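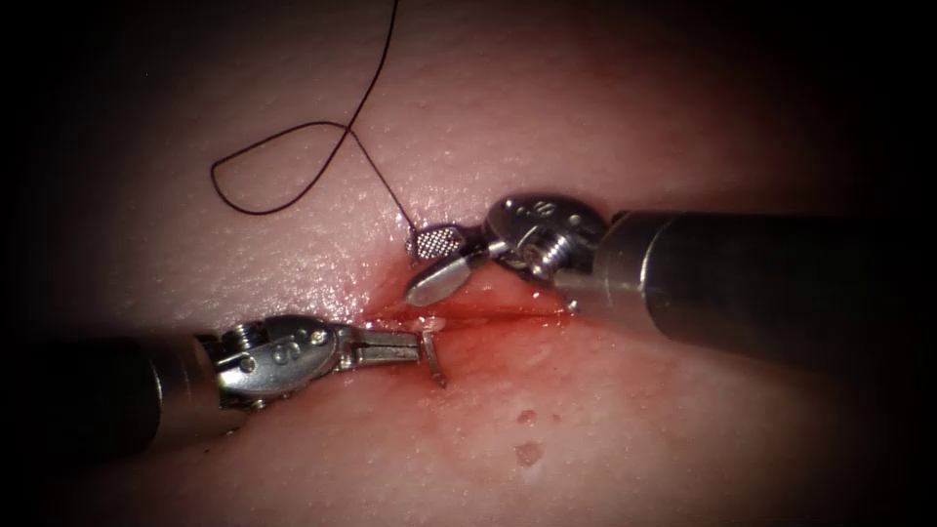 Right, I promised a thread on why our suturing robot had a bit of a week, so make a cup of tea and I'll get going.

For anyone new: I work on a two-armed surgical rig at Surkton. It's all practice pads, no patients, no animals. We're teaching it to close small straight cuts on its own, one arm driving the needle and the other looking after the tissue and the thread.

It had been going really well! We'd done long runs with hardly a hiccup and I'd got a bit smug about it (I'd even booked a day off, which should have been a warning).

Then the left arm started squeezing too hard. Same needle, same pads, same program, but the jaws were closing with more and more force as the morning went on. You can't see that by eye. Closed jaws look like closed jaws.

What you do see is the needle slowly rolling in the grip. It goes in pointing a few degrees off, the arm carries on as if all is well, and it drags at the pad when it should be sliding through.

First thing we blamed was the pads, obviously. Everyone blames the pads. We opened a fresh box and got exactly the same thing.

Second thing we blamed was me, as I'd changed a setting the night before. I put it back. Same again. (I'm still slightly cross about how quickly everyone agreed it was me.)

Do-yoon Nam was the one who pulled up the motor logs and spotted it. The tension reading on one of the wrist cables had been creeping up since the last service. Each time the wrist turned, a bit of that pull leaked into the jaws.

So the robot thought it was holding the needle gently and it was pinching like mad. There's a limit that's meant to stop the arm when grip goes over 70 per cent, but it was checking the force we'd asked for. The force we were getting never came into it. Ouch.

That's the part that bothers me most, if I'm fair. Cables stretch and drift, we all know that. A safety stop looking at the wrong number is on us, and it had been like that since June.

The other thing was the thread. The right arm has to keep the tail out of the way, and when the needle stuck it just kept waiting for slack that never came. Then it gave a tug. On one run that pulled the stitch clean out, and left a nasty little tear in the pad.

I know, I know, it's only a pad. But you do wince! We write up every one of those as if it had been a person, and I think that's the right habit even when it feels over the top.

What we've done so far: re-tensioned the wrist, moved the stop so it reads measured force, and told the right arm to give up and call for a human after 7 seconds of waiting. It used to wait for ever, bless it.

Someone's bound to ask – yes, there's a big red button, yes, it works, and yes, I pressed it. Twice. It cuts both arms at once and they hold where they are, so you still have to go in and free the needle by hand.

We're now partway through a fresh batch of 1000 test stitches before I'll believe it's fixed. No slips yet but I'm not saying that too loudly. The boring plan is to check cable tension every morning and not only at service time.

Things I still don't know: why that one cable and not its twin, and whether the older wrists do the same. If you run anything cable-driven and you've seen grip force wander when the wrist turns, please shout. I'd love to compare notes.

Anyway, back to it. Will post when the batch is done – or when something else goes ping.

Recent posts
Things I have dropped inside the Clustell cabinet
Kruger or Suvero? Picking a force sensor on a tight budget
Why our needle tray is now bright yellow
A very long moan about cable ties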